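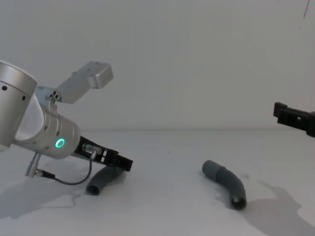 Handout 6: Looking Over a Two-Arm Workcell Before You Buy One

Shop Automation for Small Manufacturers
Revised June 19, 2026

Welcome back, everybody. Last time we talked about single-arm cells and how to read a quote for one, and I promised we would move on to a two-arm package, which so many of you asked about. The one we'll use for our review is the Drolstead bench package, sold through Fakhoury with setup and training included. I picked it because it is small enough to understand in one sitting, and because the sales material leaves out several things a buyer ought to ask (that makes it very good teaching material!).

Please read this before the lab session. You don't need to memorize anything, but do bring the worksheet from Handout 5, the one with the cost columns, and a pencil you don't mind lending out.

What the package includes

Fakhoury quotes the package as two arms, two parallel grippers, a mounted sensor housing for each arm, the controller, and 14 hours of on-site training. The table is your own problem. I mention this early on because people do read "bench package" and expect a bench, and I can't say I blame them. Any flat, stiff, light-colored top will do. We used a plain white one in our lab, and it has served us well, apart from picking up smudges as fast as we can wipe them off.

The work we chose for the review is handling curved pipe pieces, dark gray ones with open round ends. It's a humble little part, and I'm fond of it for this purpose. A straight block is easy on any gripper, and every demonstration you'll ever be shown seems to use one. A bent pipe has a round surface, so flat fingers touch it along a narrow line, and it will happily turn in the grip if it's picked up away from its balance point. If your own shop handles fittings, hoses, handles or anything else with a curve to it, take some of those along to the demo and ask to see them picked up.

Reading the wrist

You'll find a ring light on the side of the silver wrist, and on our setup green means the arm is powered and ready to accept a command. Be careful with that word, ready. It tells you nothing about whether the program is the right one or whether your hands are clear of the table. In the Nuswood case study you read in November, the whole trouble began with a person who treated a green light as permission to reach in. Follow the lab rule every time: pause the cell at the controller, wait for the spoken "clear," and then reach.

Look at the cable as well. The gripper cable hangs in a loop below the wrist, and that slack is there so the wrist can turn. Too little slack and the connector takes the strain; too much and the loop drags over your parts. Fakhoury's installer will set it for you on the first day, but it's worth learning to judge it yourself, as you'll be the one standing there when somebody changes the program and the wrist starts turning farther than it used to.

How to run the trial

We run the same trial on every cell in this course, so that you can lay the results side by side at the end of the term. It goes like this:

1. Start with the grippers down near the tabletop and nothing between them. Check that both arms will hold this position while you write down the start time.

2. Pause, wait for "clear," and place the parts. Put them down a bit crooked, the way they'd come to you on an ordinary shift.

3. Let the left arm pick and offer the part to the right arm. Mark whether the second grip closed before the first one opened.

4. Carry on for 90 cycles without straightening anything by hand. If a part rolls away, mark it and leave it where it is until the pause.

5. At the end, send both arms back to the starting position and look at the fingertips for wear.
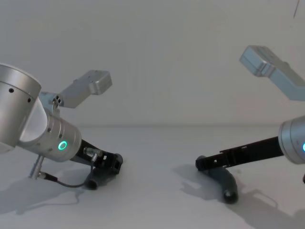

The starting position deserves more of your patience than it usually gets, because so much of the trial depends on it. If the two fingertips come back to slightly different heights, you'll see it later as a part that gets nudged during the handoff, and you may spend an afternoon blaming the gripper. Measure from the tabletop up, on both sides, before the first cycle and after the last one. Write down both numbers even when they match.

What it costs to keep

The purchase price belongs in column one of your worksheet, and we'll fill that in together. Column two is where I'd like you to slow down. Fakhoury's service plan is $385 a month after the first year, and it covers one visit per quarter and replacement fingertips. It does not cover reprogramming for a new part. For that you either do the work yourself with the Sullen editor, which comes with the package, or you pay by the hour. The Sullen editor is pleasant enough once you've had almost 15 hours with it, though I'd call the first few hours a bit of a slog, and the handoff screen is laid out in an order that I still find backward.

For the lab

Read the trial steps once more and fill in columns one and two as far as you're able. Write two questions you would put to the seller, at least one of them about a part from your own shop. If you can bring that part in, please do, and put a piece of tape on it with your bench number so it finds its way home with you.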